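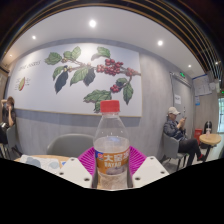 Table and Kitchen Tips from a Gripper Demonstration

Posted 5/17/19 by Anselmo Carretero

Pundley gave an open demonstration of its hand-held gripper at the Duris coffee shop, and I went along to watch and try it. The gripper is a tool you hold and squeeze. It has two fingers where your own fingers would be, and what you do with it is meant to be repeated later by a robot arm. The things handled were ordinary café things, such as a bottle with a red screw cap.

I went for the robots and came home with notes on setting and clearing a table. When you have only two fingers to work with, a badly placed mug is a real problem. Most of what follows works just as well with bare hands, and better still for anyone with a weak grip, sore joints or one arm in a sling.

Picking up bottles

Hold a soft plastic bottle low on the body, around the label. Near the shoulder the plastic narrows and your fingers slide up toward the cap. With the gripper I squeezed too high on my first try and felt the bottle turn.

Close your hand until the bottle stops moving, then stop squeezing. A half-full bottle with the cap off will spill over your wrist if you go past that point. The ribbed pads on the gripper fingers give way a little against a round surface. At home you can get some of the same effect with a wide rubber band around the bottle, or a silicone jar grip cut into a strip.

Put the cap back on before you move a bottle, even if you are only taking it across the table.

Lift straight up first, then move sideways. Dragging a bottle over a paper placemat takes the placemat along.

Wipe the outside with a dry cloth if it has just come out of the refrigerator. Do the table at the same time.

Mugs

Turn the handle toward the person who is going to pick the mug up. If you are setting the table for someone else, that means turning it away from yourself, and it feels wrong for a while.

Leave a hand's width of free table on both sides of a mug. Two fingers have to get down past the rim, one on each side, and so does your own hand if you take the mug by its body.

Dark mugs on a light table are easy to see. A white mug on a white cloth is not, and my mother has knocked over several. If somebody in the house has poor eyesight, buy mugs that stand out from the tabletop and use a coaster in a strong color.

Do not stack mugs to save a trip. Carry two, come back for the rest.

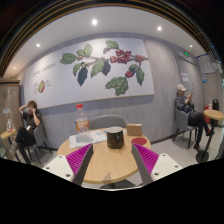 Laying out a small round table

A round café table has less usable room than it seems to. The demonstration table had a bottle, a dark mug, a small cardboard box and a red coaster on it, along with some printed paper, and I found I had to think before reaching for any of them.

Tall things go at the back or to one side. Low, flat things such as coasters can go nearer the front, where you can reach over them.

Keep paper under control. Menus, receipts and placemats creep under everything, and then the bottle is standing half on paper and half on wood. Either set the thing squarely on the sheet or move the sheet.

Push empty chairs in before you start clearing. You will walk around the table more than you expect.

Boxes of sugar, tea bags or napkins can stay out all day if they have one fixed place. Ours is now the rear edge of the table, on the window side.

Coasters and other flat things

Flat things were the hardest for me. A thin coaster lying flush on wood gives a gripper very little to hold, and gives stiff fingers very little too. Three ways around it:

1. Slide the coaster to the edge of the table until part of it hangs over, then pinch it from above and below.

2. Stick a felt dot under the middle so the rim sits slightly clear of the table.

3. Buy coasters with a raised edge. I have a cork set from Skumar that is fine, although the cork stains.

Clearing in order

The Pundley people asked everyone to decide on an order before touching anything, and I have kept this up at home. Mine goes like this: open drinks first, then closed bottles, then boxes and jars, then paper, then coasters. Wipe last. Going through a dinner table for four this way takes me less than 3 minutes, with the dishwasher already open.

If you clear onto a tray, put the heaviest item in the middle. A damp dishcloth under the mugs stops them from sliding.

Reacher tools for the house

Several visitors wanted to know whether they could buy a gripper like that for the kitchen. Not from Pundley, as far as I could learn. The nearest household thing is a reacher, the long-handled kind with a trigger. I own a Polat with an 80 cm shaft, bought in September, and it has been good for cereal boxes, socks and the TV remote. I would not lift glass with it.

Things to check before buying one:

Soft pads on both jaws, and replaceable if possible.

A trigger you can hold closed for 20 seconds without your hand getting tired. Try it in the store.

Jaws that open wide enough for a soda bottle. Bring one with you.

A magnet in the tip is handy for pins and screws, but it picks up bottle caps when you don't want it to.

Wash the pads with dish soap every couple of weeks. They pick up grease from the stove and stop gripping, and mine had been slipping for a month before I thought to clean them.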